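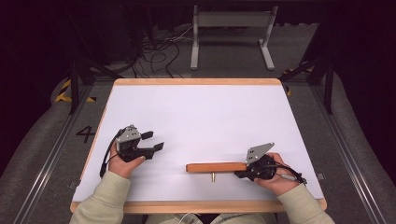
**Figure 3.** Seated work at a pale surface with a wooden border, both forearms reaching forward.

### 4.2 Where the forearms go

I started this project thinking I'd be writing about chairs. Everyone writes about chairs! The diary sheets I handed out even had a big box for chair height at the top and one skinny line at the bottom for "anything about the table," and of course the skinny line is where people wrote the good stuff, squeezed in sideways and running over onto the back. So this section is about tables, and mostly about the first few inches of them, the strip between your belly and whatever you're working on.

A quick reminder of what I had to go on. Nine households kept diaries for three weeks, and between them they turned in 629 usable entries. An entry covers one sitting: model building, mending, bill paying, beadwork, jigsaw puzzles, one very long stretch of stamp sorting. People wrote down when they sat, when they got up, and where they felt it afterward. I threw out entries with no end time, which hurt, as some of the chattiest ones were in there.

What came up again and again was the edge. When the work sits far back on the table, the forearm lies across the rim and the weight of the arm rests on one narrow line. People called this "the crease," "my stripe," and in one household just "the dent." They blamed it on long sittings, but when I lined up the entries by length, the short sittings had plenty of creases too. How far the person was reaching looked like a better guess than how long they'd been there. I say guess on purpose. Reach was self-reported in hand spans, and hands vary a lot (mine are tiny, so my own test entries are useless for comparison and I left them out).

A raised or separate border changes things in a way I hadn't planned for. With a bare tabletop, people slid their arms forward and back without thinking much about it. With a border of a different material, they tended to treat it as a line. Tools stayed inside it and elbows stayed outside it, and several diaries describe pulling a project closer so the wrist could clear the rim. One person put a folded dish towel over the border in the first week and was still writing about that towel at the end. I'm fond of the towel. It came up in more entries than any piece of furniture.

Color is murkier. I'd expected white tops to do badly, mainly on account of glare, and there were grumbles about late afternoon sun. But the bead workers and the puzzle people liked white a lot. They said they leaned in less when small pieces stood out against the surface, and leaning in less meant less weight on the arms. Dark-wood households reported more hunching in the evening entries. They also had worse lamps, which I only learned when I picked up the diaries in January and saw the lamps for myself, so please don't go repainting your kitchen table over this.

Sitting low is its own case. Where the work surface was near the floor and the knees had to go somewhere, the diaries switched from arms to hips and ankles almost right away. The edge still got mentioned, just further down the list. I kept these entries in the main pool for the totals and took them out for the reach comparison, and the pattern held up either way, a bit weaker with them in.

One thing I'd do differently is the pain scale. I used a simple 0 to 3, and about half the people added their own in-between marks, so there are 1.5s and "2 but only the left one" all through the sheets. I rounded down. Rounding up moves the edge complaints a little higher and leaves the order of the body areas the same. Both versions are in the appendix, along with the original wording wherever I could read it.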